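Search tickets
Type a keyword or transaction ID

Withdrawal from Drastar wallet shows "complete" but the tokens are not in Biseck
Posted by Yaryna Yatsenko, June
11 comments

Wallet: Drastar desktop, newest version from the update menu
Sent to: my deposit address at Biseck
Amount: 652 FLO (the Flondotus token)
Status in wallet: complete
Status at Biseck: nothing, no pending line either

I describe the steps in order, so that you don't have to ask me twice.

1. I opened Biseck, chose Deposit, then FLO, and copied the address with the copy button.
2. I pasted it in Drastar and compared the first and the last six characters. They were the same.
3. I sent 20 FLO as a test. It arrived after a few minutes and I could see it in my balance.
4. The next morning I sent the remaining 652 FLO. I used the address from my address book in Drastar, which I had saved after the test.
5. The wallet shows 117 confirmations at the time of writing. Biseck shows only the 20.

What I tried already: log out and in again, another browser, the "rescan" button in Drastar (it took a very long time and changed nothing). I did not reinstall the wallet. I have the recovery words on paper but I don't want to do this without advice.

Transaction ID was sent with the private form.

Comment, Hemant Pal (support)
Thank you for the clear report. Please don't reinstall, it would not help here. I can find your transaction and it is final on the chain. Can you open the details of both payments and tell me what stands in the field "Memo"?

Comment, Yaryna Yatsenko
In the test payment the memo has nine digits. In the second payment the memo is empty. I did not see that the address book doesn't keep it. Does it mean the tokens are lost?

Comment, Hemant Pal
No, they are not lost. Biseck uses one shared address for all its FLO customers and the memo says which account should get the money. Without the memo the tokens are at Biseck but they stay in a general account until a person there assigns them. I can't do this from our side. You need to open a case with them under Deposits, "Missing or wrong memo", and give the transaction ID, the amount, and the correct memo from your deposit page.

Comment, Rekha Kaushik
I had the same in Maurya wallet with a different exchange. They asked me to send a small payment from the same wallet to show that it is mine. Keep a few tokens for this if you can. Also please be careful: two people wrote me private messages and said they are from support. They wanted my recovery words. Don't answer to such messages.

Comment, Yaryna Yatsenko
Thank you both. I opened the case at Biseck. The automatic answer says that recovery is only possible for deposits over 500 FLO, so mine is accepted. For smaller amounts they don't offer it, and I find this not very fair, but it is written in their terms and I should have read them.

Comment, Yaryna Yatsenko
Update. They asked for a payment from the same wallet, as Rekha wrote. I sent 1 FLO, with the memo this time, and it was credited. The 652 FLO came into my balance this afternoon, less their fee.

Comment, Hemant Pal
Good to hear. I passed the address book problem to Alina Neagu, who works on the desktop version. She confirms that the memo is dropped when you save an entry from the payment history. If you create the entry by hand, it is kept. Until this is fixed, please check the memo field each time before you press Send. I leave the ticket open under her name.

Comment, Yaryna Yatsenko
I deleted the old entry and made a new one by hand. After a restart of the wallet the memo is still there. I will test it again when the next version comes and write the result in this ticket.

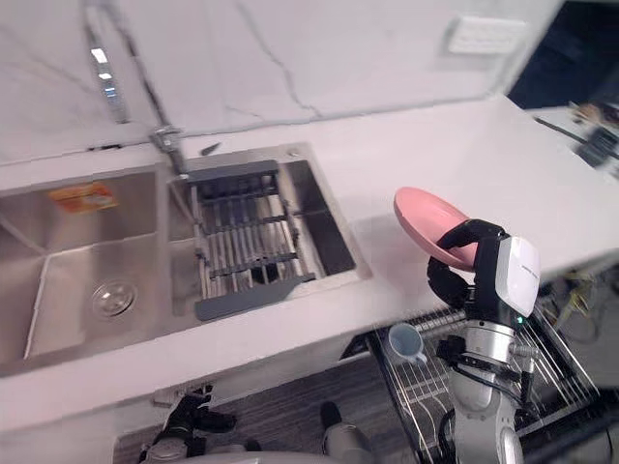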